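4.2 Handling of thin textiles with the Sekel kit

The second product in our comparison is the Sekel hand-held gripper kit, sold by Grolberg. It comes as a two-finger tool with a wrist-level camera, a charging dock and a license for the Irero recording software. The supplier lists it as ready for use out of the box. We bought one kit at list price and had no contact with the supplier during the trial, apart from two support tickets described in Section 4.4.

Textiles were chosen as the hardest of our three object groups. Rigid items such as cups and boxes tell a buyer little about the finger pads, as almost any rubber surface will hold them. Cloth gives way under the finger and bunches when pushed. An operator who wants one layer must also avoid picking up two. Earlier work by Rebane and Ots used a fixed arm for similar tasks, and we kept their fold patterns so that the results can be set side by side.

Each operator completed 90 folds over 12 sessions at the Lūse test bench. A fold began with the cloth flat or already folded once and ended when the operator let go of the edge and lifted the tool clear. Operators were told to work at their own pace and were not corrected on grip or stance. In total, 830 attempts were recorded across all cloth types, of which 521 used microfiber towels. The rest used cotton napkins and a heavier terry cloth.

The towels were placed on a white cutting mat with a printed grid. We used the grid when reviewing the recordings to judge how far an edge had shifted between approach and release. Figure 6 is taken from the tool's own camera, which is the view the Irero software stores and the only one a buyer of the basic kit will have.

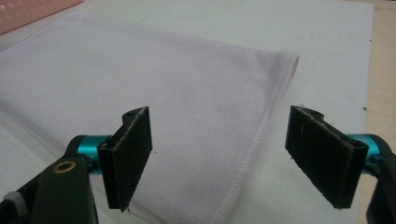

Figure 6. The open fingers on either side of a towel's stitched hem, with the left pad over the fabric and the right pad over the bare mat.

Both pads stay in view when the fingers are open, and the line of the hem can be followed between them. This made labeling the approach phase simple. Pale towels on a pale mat were harder to label than we had planned for - the difference in tone is small, and in places our labelers relied on the stitching and the shadow beside it to find the edge. We would advise buyers to choose a darker work surface if they mean to segment light cloth automatically.

The pads are dark, with a fuzzy facing. Small pale fibers cling to them, mostly along the edges. We did not measure whether this changes the grip. The manual gives no cleaning interval, and our operators disagreed on whether one was needed. Jankauskaitė brushed the pads before every session, while Dzene left them alone for the full trial.

The most common failure in the microfiber set was a double pick, in which the fingers closed on both layers of a folded edge. The next was a slip at the hem during the lift. Operators reported that the hem was the easiest place to start a grip, being thicker than the cloth around it, but that it tended to roll if the fingers closed at an angle. Carhuamaca, who had the most prior time with hand-held tools, lowered one finger until it touched the mat and then slid it under the hem. Two others took up the same method after the fourth session - we did not ask them to, and their later folds are marked separately in the data.

Terry cloth gave less trouble on the first grip but was harder to release cleanly, and is treated in Section 4.3.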